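December
By the Nadik Veterinary Clinic staff

The Nadik clinic in Semirberg seeks dogs for a two-visit study of chronic ear infection. Eligible animals weigh at least 2 kg and have had no antibiotics for a month. Enrollment stands at 295 of 334 places.

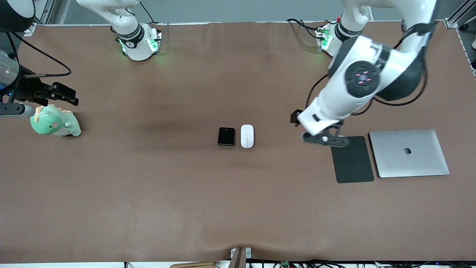 Each visit includes an ear swab and a hearing check -- sedation is not used. Owners keep a daily log between visits. Lab fees are covered; travel is not. To apply, send vaccination records to the Sekis desk, Room 512, Baptiste Building.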